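**Notebook entry, small-fittings bench, March, 2:40 p.m.**

Entry by Ildikó Vörös. Job 1353, Grustuser fittings set.

The purpose of this session was to settle how the small electrical items are to be kept between jobs. At present the bulb and its plug-in adapter are stored as one piece. The Etum storage sheet asks for bulbs to be kept apart from any metal part, and the Gbeho order has the same wording. The adapter may go back to shelf 288 on its own.

Items on the marble-pattern top: one white bulb, one white plug-in socket adapter with two prongs, and the three-compartment organizer with the woven pattern and dark rim. The black clamp was kept on the same top.

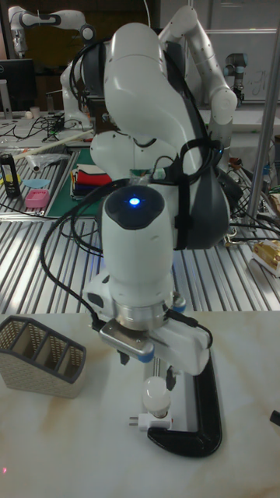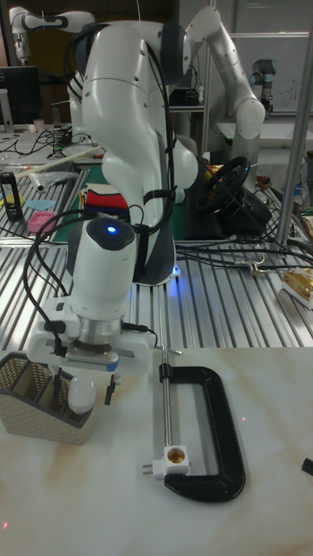
*Bulb in its adapter (first picture); bulb in the organizer, adapter by the clamp (second picture).*

Remarks on the organizer. The woven finish is easy to wipe and the dividers are stiff enough for light items. I would not put the clamp in with glass, even in a separate compartment. Bulbs are to stand with the glass end up, one to a compartment. The adapter should be laid flat in a tray of its own; the prongs on two of last year's adapters were bent by being dropped in with hand tools.

The label for the organizer has not been agreed. Grutura prefers a part number on the rim. My preference is a plain word label on the front, as the rim is narrow and the number would have to be printed very small. Colleagues who use this bench are asked to write their view in the margin of this page.

Open points:

- Find a liner for the compartments. Thin felt is acceptable; foam sheds.
- Return the clamp to the rack at the end of each job, with the screw run in.
- Correct the stock card for adapters. The card still gives bin 567, and that bin was reassigned in the winter.
- Ask Etum whether the storage sheet also covers spare sockets.

Stock card to be corrected before the next Gbeho order is opened. I. V.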